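Ulimeck Bench Sort — README

A small collection about putting a shared workbench back in order, one colored bin at a time.

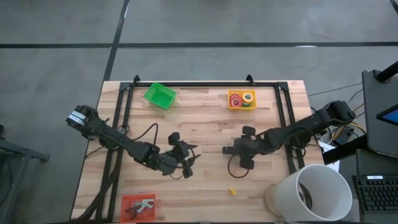

Do the bins have to be the same color as the things that go in them?

Color only marks the kind of thing. Yellow means tape, whatever color the tape happens to be, and red-orange means clamps. Once people learn the bin, they stop looking at the roll.

What this is

Ulimeck Bench Sort is a set of 200 short tidying sessions from the shared workshop in Tilville. Each one is a bit of ordinary bench work: loose things get picked up, sorted by kind and put into a bin or basket. We love this stuff! There is so much going on in a simple tidy — which item gets picked first, whether a roll lands flat or leans on its neighbor, how a clamp has to be turned before it will sit down next to another one.

What gets sorted

Tape rolls — yellow bin. Overlapping is fine, stacking on edge is not.
Clamps — red-orange basket, the one with the grid-like rim. Jaws closed if they will close.
Anything else — green bin. It starts every session empty.

The green bin was Liesbeth Timmermans's idea and it is my favorite part of the whole thing. Before that, odd bits ended up under the tape and stayed there until May.

The table

The top is butcher block, light wood in narrow planks, and it is a pleasure to work on. Bins can go anywhere inside the black metal frame and don't have to be square to the edge. Please keep the corners of the frame clear.

How sessions are labeled

Every session has a text note with the start layout, the end layout and a one-line remark. Gijs Stevens and Tae-yang Yeon wrote the notes, and Teun Brouwer read all 200 of them again with fresh eyes (thank you, Teun). A session counts as done when each item is in its own bin and nothing hangs over the side. Most take some 20 minutes with setup.

Known problems

10 sessions have tape in the clamp basket at the end. They are marked "mixed" and we kept them in.
Early notes say "orange basket" and later ones say "red basket." Same basket.
Folder names starting with Cudum use the old layout, with the yellow bin on the left.

Adding a session

Copy the blank note from the Trevaskis folder, fill in the layout before you start, and send it to Dirk Brouwer. New kinds of items are very welcome — string would be great, and so would pencils.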